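Wandlow Forums > Manipulation > End effectors
Thread: Stock parallel fingers vs. Prevumow pads on thin cutlery

boutros_lab
April 2, 2026
We are comparing two finger sets on a Franka arm, all in simulation for now. Set A is the stock parallel fingers. Set B is the Prevumow compliant pad model. The task is to pick up a piece of flatware and place it. Each set got 2000 trials with the same controller and the same start poses.

Set A drops or twists the fork more often when it is gripped near the end of the handle. Set B holds the angle better but takes longer to settle, and the contact solver gets noisy. Has anyone seen the same with a soft pad model?

kvasir77
What is your physics step? With soft contacts I would not trust anything until you halve the step and get the same ranking.

boutros_lab
Two milliseconds. I have not halved it yet.

Fouad Sleiman
Then the comparison is premature. A compliant pad at that step is mostly a test of the solver. I ran a similar set in March with Pastosmont fingers and the ranking flipped when I changed the step and nothing else.

torque_ripple
Disagree in part. The stock fingers are rigid and fairly insensitive to step size, so the Set A numbers probably stand. Only Set B needs the rerun. Also, what grip force? A low limit will make any rigid finger look bad on a thin handle.

boutros_lab
20 N for both sets, position control on the fingers with a force cap. I can rerun Set B with the smaller step overnight. Set A at the grasp stage, fork held close to level over the counter, dish next to it:

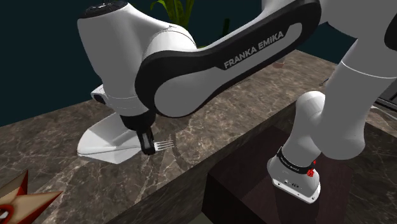

Fouad Sleiman
Log the slip angle between closing and release, for both sets. A pass/fail count hides the trials where the fork rotates a few degrees and still gets placed. In my runs roughly 5 percent of the passes were like that.

kvasir77
Agreed on slip angle. I would also randomize friction. One fixed value tells you very little about the real pads.

torque_ripple
Friction yes, but as a separate sweep — otherwise you will not know which change moved the result.

boutros_lab
OK. Step size first with everything else fixed, then friction. Slip angle will be logged in both. I will post the tables in this thread.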